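Section 4: Comparing Grippers on Your Two-Arm Station

By now both arms are bolted down, powered and homed, and you've run the wave test from Section 3. Good! This is the part most people bought the kit for. You get to put different grippers on the same arms, give them the same jobs, and find out which ones you like.

The steps below use the Ukico parallel gripper and the Tandent soft-tip gripper, and any gripper that fits the Pal wrist plate can be tested the same way. Set aside an afternoon. You'll want to keep going once you start.

What you need

Two grippers of each type you want to compare
The hex key from the Pal tool pouch
A tablet or notebook for scores
Test items (see 4.2)

4.1 Mount the grippers

1. Press Park on the Prevesel controller and wait for the light to turn solid blue.
2. Switch off arm power at the wall box.
3. Line up the notch on the coupling with the notch on the wrist plate.
4. Put in all the screws by hand, then tighten them in a cross pattern.
5. Plug in the gripper cable and leave a generous loop at the wrist.
6. Switch arm power back on and choose Tools > Detect. The gripper name shows up next to each arm.

CAUTION: Never reach between the fingers while arm power is on, even when the arm is parked.

Note: If Detect finds only one gripper, reseat the cable on the other side before you try anything else. A cable that's halfway in looks fully in.

4.2 Pick your test items

Raid your desk and your closet. Everyday things make wonderful test items, and they're much harder than the foam blocks in the starter box. Choose a mix:

Stiff boxes with square corners
A zippered pouch or pencil case
Something folded that won't hold its shape, such as a compact umbrella
One large soft item, such as a laptop bag

Take anything breakable out of bags and boxes first. Keep every item under 400 grams for the first round.

4.3 Set the starting values

1. Open Compare > New Session.
2. Set grip force to 12 newtons for both arms.
3. Set travel speed to 50 percent.
4. Set lift height to 100 millimeters.
5. Save the session under the gripper name. If you forget, it gets saved as "Untitled" and you'll have a pile of those by dinner.

Use the same values for every gripper on the first pass. It's very tempting to tune as you go, and you'll get your chance in 4.6.

4.4 Run the single-arm test

1. Put one item in the middle of the work area and line up the rest along the back edge.
2. Jog the arm until the fingers are just above the item.
3. Press Close, then Lift.
4. Hold for a slow count of five, then press Lower and Open.
5. Write down Held, Slipped or Missed.
6. Repeat with the other arm, then swap in the next item.

Boxes go quickly. The pouch is where things get interesting, especially if you try it once across the zipper and once along it. We've spent far too long on that one pouch and enjoyed every minute.

4.5 Run the soft bag test

This is our favorite. A flat bag gives the fingers very little to grab, so small differences between grippers show up fast.

1. Lay the bag flat with the strap toward you.
2. Bring one gripper down at an upper corner, close to the zipper, and close it on the fabric.
3. Rest the other gripper on the table beside the bag.
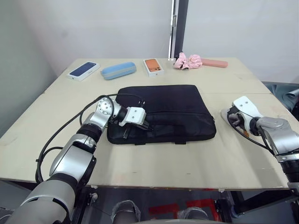

4. Raise the first arm in small steps, using the Nudge button. Stop if the bag starts to drag.
5. Bring the second gripper in at the opposite side and close it.
6. Lift both arms together with Sync Lift.
7. Lower, open, and score each side separately.

CAUTION: Check the strap before Sync Lift. A loose strap can catch on a finger or on the gripper cable.

Note: Pinching too much fabric is as troublesome as pinching too little. If the gripper stalls before it closes, back off and take a smaller fold.

4.6 Tune and try again

Now you can play! Change one value at a time, starting with grip force, and rerun only the items that slipped. Soft tips often do better with a slower close, so try that before you add force. Save each change as a new session so the Compare screen can show them side by side.

When you're finished, press Park, switch off arm power, and wipe the finger pads with a dry cloth. Section 5 covers adding the wrist camera.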